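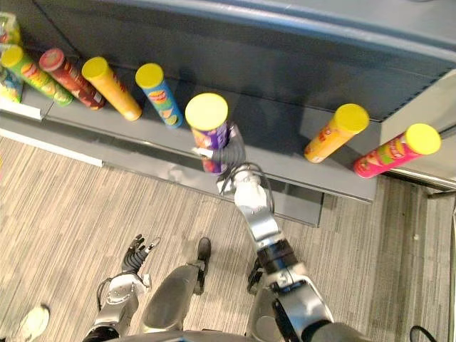 About Skamstead Snacks

Skamstead is a neighborhood snack store owned by Dörte Frerichs and Mpho Pillay. We sell chips, crackers, nuts, cookies and cold drinks, and we make up snack boxes for offices and schools.

Dörte opened the store after 2 years of selling from a market stall. The space used to be a shoe repair shop, and the counter by the door is the original one. Mpho joined as a partner when we took over the unit next door and put in the chip aisle.

Canister chips are still what we sell the most of. They have their own shelves, with one flavor to a spot and the price on the edge below. Bagged chips are kept beside them. New flavors get a month. If they sell, they stay, and if they don't, they go in the markdown bin at the register.

Afroza Bhattacharjee does the ordering. She is happy to add a case of something you like to the weekly order, and you don't need to pay ahead. Mbali Mathebula runs the snack boxes. The smallest order is 30 boxes, and we need a week's notice. Please tell her about any allergies when you order.

Shelves are restocked every morning before we open. Dates are checked at the same time, and older stock is moved to the front.

We are closed on Sundays. Parking is behind the building, and the back door has a ramp.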